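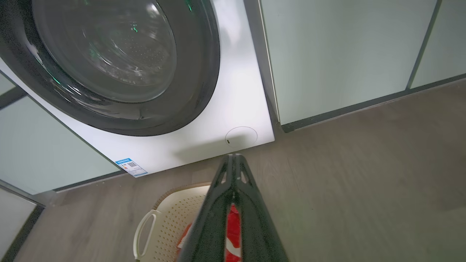

A phone that listens for the end of the cycle

February 10, 2018

The first version of Mullari was written to solve a small problem in a block of flats in Dovholm. The laundry room is in the basement, the flats are on the floors above, and the timers on the machines are often wrong.

Mullari runs on an old Android phone left on a shelf. It uses the microphone and the accelerometer to work out when a spin has finished, then sends a message to whoever signed up for that load. No extra hardware is needed, only a charger and a wireless signal.

The hard part was telling a pause from a stop. Many programmes go quiet for several minutes before the last spin, and early builds sent their alerts too soon. The team at Vanhove, the small software firm that took the project on in December, collected 632 recordings and labelled them by hand. Of those, 481 went into training the detector and the rest were kept back for testing.

The current release waits for 7 minutes of silence before it sends anything. Users can shorten this in the settings — at the risk of a wasted trip downstairs.

Sound is processed on the phone and thrown away. Only the alert leaves the building, through a relay service called Hivska, which can also be run on a home server.

Battery wear is still a weak point. A phone that stays plugged in all year tends to swell, and the next update will warn the owner when the cell gets too warm. It will also add support for 11 more handsets, most of them older models with poor microphones.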